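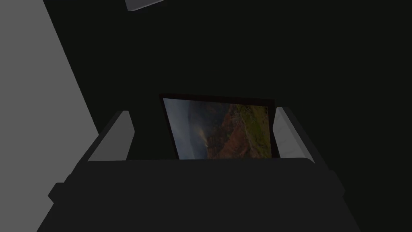 12/09/2025, bench notes, open day at Akcombe

Visitors came in from one o'clock. Kornél ran the arm, I ran the simulator on the big screen, Wael Bouzid stood at the door and sent people to one or the other. Youssra Filali had the sign-in sheet and the poster.

Sim station first. Used the picture task, wrist view, scene build 2403. The gripper holds a thin framed landscape upright between the fingers and the visitor has to move it over and set it down with the keyboard. Started everyone from the same saved state with the picture already in the grip, so they only had to do the second half. Doing the pick as well took too long in rehearsal last week.

Left the lighting dark, as it was in the build. Hicham wanted it brighter for the projector and he was probably right. From the back row the palm and the background were hard to tell apart and two people asked which part was the robot. The light inner faces on the fingers were fine, people used those to steer by. For next time: raise the ambient light and keep a copy of the old setting so the comparison runs still match.

The wrist view confused more visitors than I expected. With the palm across the bottom of the screen you lose the lower edge of the picture, and that is the edge you need when you are setting it down. Most people lowered too fast. Put the side view up as a small inset from the second group on and it went better. Should be the default for any demo.

One crash, seed 564, contact solver blew up when a visitor twisted the wrist while pressing down. The picture shot off out of view. Restarted and carried on. Saved the log as 1166 in the demo folder. Have not opened it yet. Kornél thinks the frame is too thin for the step size we use and I agree, but want to see the contact forces before changing anything.

Real arm. Kornél's notes are in his own book, so only what I saw. He ran the block sort all afternoon. Stopped it once to retighten the cable clip by the elbow. The tape line on the floor was too close to the table, people leaned over it. Move it back.

Questions that came up and that we should have a better answer for:
How long it takes to train one task. We each gave a different number.
Whether what works in sim works on the arm. Said sometimes, and that the picture task has not been tried on hardware.
What it costs. Send those to Youssra Filali.

Youssra Hajji came over from Lulholm with 2 people from Kabbaj. They stayed after the others left and wanted to see the pick from the beginning, so I ran it with the policy driving. First attempt clipped the corner of the frame and dropped it, second one held. They asked for the scene file. Told them I would check with Hicham what we can share.

To do
Open log 1166
Side view inset into the demo config
Brighter light preset, separate name
Reply to Hajji on the scene file
Projector back to Comumden, the adapter is still in the drawer under the sim machine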